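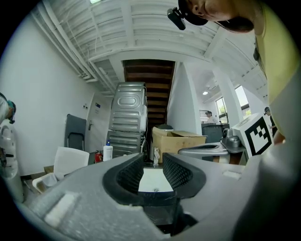 Vokari : une deuxième extension avant l'automne

L'éditeur Verschueren a annoncé le 10 mars 2022 une nouvelle extension pour son jeu de cartes Vokari. Elle porte le nom de Huvham et contiendra 125 cartes, dont 9 terrains qui produisent deux couleurs. La sortie en magasin est prévue pour octobre.

Les joueurs connaissent déjà la ville de Huvham, qui était citée dans les textes d'ambiance de l'extension précédente, Valtthorpe. Cette fois elle devient le lieu principal de l'histoire. Deux guildes marchandes s'y disputent le port, et chacune reçoit sa propre mécanique. La première permet de rejouer un sort depuis la défausse en payant un coût plus élevé. La seconde donne un bonus aux créatures qui n'ont pas attaqué pendant le tour.

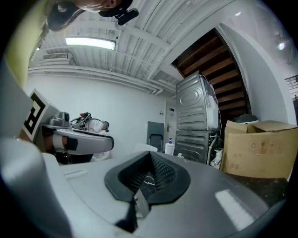 Selon Bernd Stöcker, responsable des règles, les nouveaux terrains arriveront en jeu engagés, comme ceux de Valtthorpe. « Nous avons essayé une version plus rapide, mais les parties à trois couleurs devenaient trop régulières », explique-t-il. Une partie des joueurs de tournoi avait pourtant demandé ce changement, surtout pour aider les paquets agressifs.

Le format des tournois ne sera pas modifié avant la sortie. Les cartes de Valtthorpe resteront autorisées, à l'exception de 2 cartes déjà interdites depuis l'hiver. La liste complète de Huvham sera publiée sur le site de l'éditeur une semaine avant les avant-premières.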